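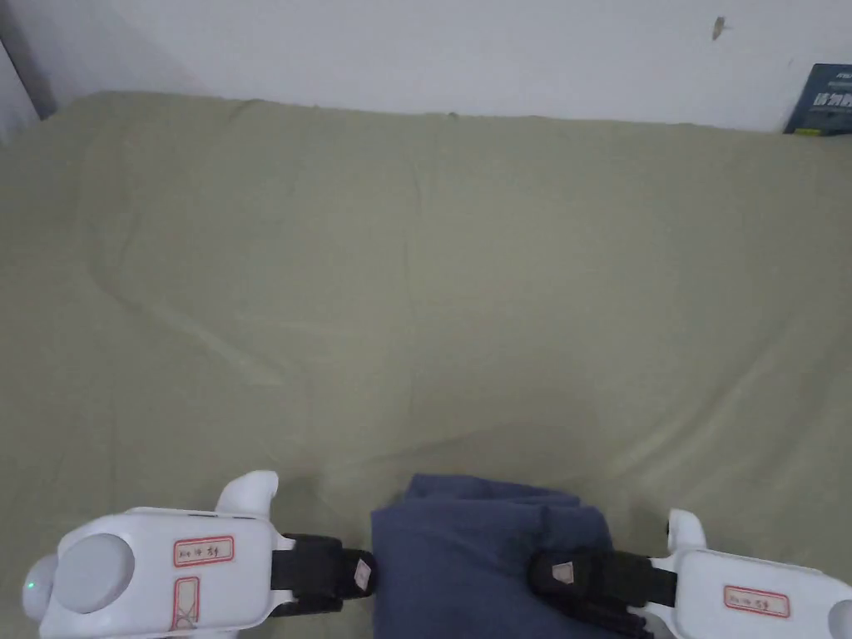
Handgreifer Lisard, linke und rechte Einheit, mit gefaltetem Tuch zwischen den Fingerpolstern

Lisard Handgreifer, Paar
Hersteller: Vindum
Artikelnummer: 1935
Lieferzeit: auf Anfrage

Das Greiferpaar Lisard wird von Hand geführt und zeichnet Greifbewegungen auf, mit denen später ein zweiarmiger Roboter angelernt wird. Gehäuse aus weißem Kunststoff, Fingerpolster schwarz. Die Polster sind für weiche Ware ausgelegt: Handtücher, Kleidung, Bettwäsche. Für Glas und glatte Metallteile bieten wir den Polstersatz Hurkside an.

Lieferumfang
Greifer links und rechts
Ladeschale mit Netzteil
Ersatzpolster, 1 Paar
Beschriftungsetiketten, 20 Stück

Technische Angaben
Öffnungsweite: 19 cm
Akku: 3000 mAh je Greifer
Anzeige: grüne Leuchte am Gehäuse

Hinweise zum Einsatz
Bei Textilien empfehlen wir eine matte Unterlage in einer anderen Farbe als die Ware. Ein einfaches Baumwolltuch genügt. Vor der ersten Aufnahme beide Greifer einmal ganz öffnen und schließen — sonst stimmt der Nullpunkt nicht. Polster nur feucht abwischen, kein Alkohol.

Die Fingerpolster sind Verschleißteile und von der Gewährleistung ausgenommen. Einweisung vor Ort über Ahmadpour, Ansprechpartnerin Felista Massawe.

Stand der Angaben: 27. Juni 2026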